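Search this forum
Search titles only
Advanced search

Moving a stamp collection to a damp house - what do you store in?

pelline_k
April 21, 2022

Hello everyone. I read this forum for a long time but it is my first topic, so please excuse my English if something sounds strange.

In September we will move to my wife's family house near Brotham. It is a stone house, close to the river, and the ground floor smells of cellar in every season. I have 2,876 stamps, most of them mint with original gum, and I am afraid for them. Now they live in stockbooks on an open shelf in a dry apartment. I never had to think about humidity before.

My plan is to take the best ones out of the stockbooks, put them on stock cards, and keep the cards in small plastic boxes with a lid, with a bag of silica gel inside. The rest would stay in the stockbooks, standing upright, upstairs.
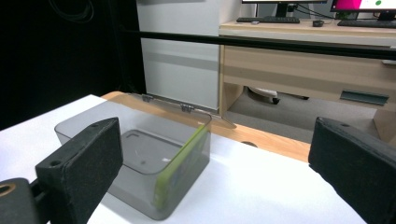 The cards I use are the black Hilora ones, and I have enough of them for the whole of the classic part. What I do not know is if a closed box is better or worse than an open shelf in such a house. I have read both opinions and each person was very sure.

Horsefly77
Worse. I kept mint sets in closed boxes and lost 12 of them to stuck gum. A box holds the damp in. Air has to move. Upstairs, open shelf, inside wall, and leave the books a little loose. That is what my old club always taught.

gumside_up
I don't agree with Horsefly at all. Air has to move if the air is dry. If the room is at 75% then moving air only brings more water to the paper. A box with fresh silica gel will be drier than the room. The problem is people put the gel in once and forget it for five years.

Horsefly77
People forget it because they are people. I am telling you what happens in real houses.

pelline_k
Thank you both. I think I would not forget, I am a little bit obsessive about such things - my wife will confirm. But how do you know when the gel is finished?

gumside_up
Buy the kind that changes color and check it when you check your meter. You do have a humidity meter? Get 2, one for the room and one for the box. Cheap ones are fine, but leave them side by side for a day first to see if they agree.

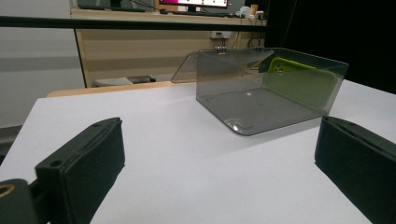
pelline_k
I ordered two meters from Berton yesterday, they were not expensive. On the box question I have become less sure since I started to read about plastics. Some people write that soft PVC is terrible for gum, and that hard acrylic is okay. My boxes are the smoky gray transparent kind, and I like that the tint takes a bit of the light away, but I do not know if this has any real effect. I would keep them in a closed cupboard in any case. Does anybody have experience with the smell of new plastic? I let mine stand open for a week.

tidewater_perf
Tint does very little, the cupboard does the work. Airing them out is sensible. PVC you want to avoid, that part is correct, and it includes old album sleeves. Check yours before you worry about the boxes.

Also nobody has asked about the wall. If the cupboard stands against an outside wall, leave a gap behind it. I had a Horrocks cabinet pushed tight to a north wall and the back panel grew mold, with the collection on the other side of it.

Horsefly77
Agree about the wall. Still disagree about the boxes.

pelline_k
The cupboard can go on the inside wall, next to the chimney. Is the chimney a problem? We heat with wood from autumn.

tidewater_perf
Next to, yes, could be. Too dry and the gum cracks, and the temperature goes up and down all evening. Put it on the same wall but far from the chimney.

gumside_up
What tidewater said. You want it boring, around 50% all year. Do a test before you move everything: put a few cheap mint stamps in one box and a few on the shelf, and leave them there through the wet months.

pelline_k
This I will do. I have a duplicate lot of 1,000 common stamps, so there is enough for a test. I will write the numbers from both meters here after the first month in the house.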